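Reviews > Kitchen > Worktops & Boards > Oils and finishes

Search reviews e.g. kettle, pan

Evow worktop oil, 800 ml tin - used it on everything, mostly pleased

14 comments Shared 867 times

Quick one as I'm mid-kitchen and the second coat is going off next door.

Bought the Evow because the old stuff I used for years went up in price and then vanished. Tin is 800 ml. Lid is the push-in sort, needs a screwdriver, and the rim fills with oil the first time you pour so it glues itself shut after. Decant it. I put mine in a jam jar and should of done that from the start.

Smell - fine. Bit like putty, bit like nuts. Gone by morning with a window open. The one I had before this, the Rusnák hard oil, stank the house out for most of a week and we ate in the front room.

Going on. Thin, much thinner than the Rusnák. Runs down a vertical edge if you're not watching, and I wasn't, so there's a drip line under the sink I'll be sanding out some time in September. Cloth is better than brush. Old T-shirt, fold it, small amount, rub hard, leave it, wipe off. The tin says wait 19 minutes before wiping, which is a weirdly exact number, I gave it twenty and a cup of tea. Don't leave it an hour. I left one end an hour while I was on the phone and it went tacky and I had to take it back with white spirit.

Colour. Says clear on the tin. Isn't, quite. On the beech offcut it went a shade yellower, on oak it went properly honey, and on the old iroko shelf hardly any difference at all. If you want pale wood to stay pale get the Nirnton one with the white pigment in it, though that costs more and you have to stir it every couple of minutes or the white sits at the bottom.

Water. Beads nicely for the first few weeks, then less so by the tap. Same as any oil tbh. Hot mug left a faint ring on the beech, rubbed out with a dab more. Beetroot didn't mark. Turmeric did, turmeric marks everything.

Coverage - good. Three coats on the long run plus two chopping boards and the shelf and there's still a fair bit in the jar. Drunitz claim their tin goes further but its a bigger tin so who knows. 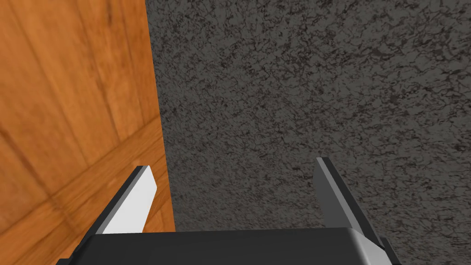
Words: the wood edge
Filed under Oils and finishes - item no. 3076

Moans. Instructions are printed in grey on grey, had to take the tin to the window. No mention anywhere of laying the used rags out flat, and they should say so, oily rags in a heap can catch fire. Mine go over the washing line. Also no smaller size, so if you've one board to do you're stuck with a big tin and it skins over.

Would I get it again, yes, for oak or anything darker. Not for beech if you're fussy. Next on the list is the Nirnton, got a pale table wants doing, will add a bit here when I've tried it.

Four out of five. Lost one for the lid.

14 comments - show all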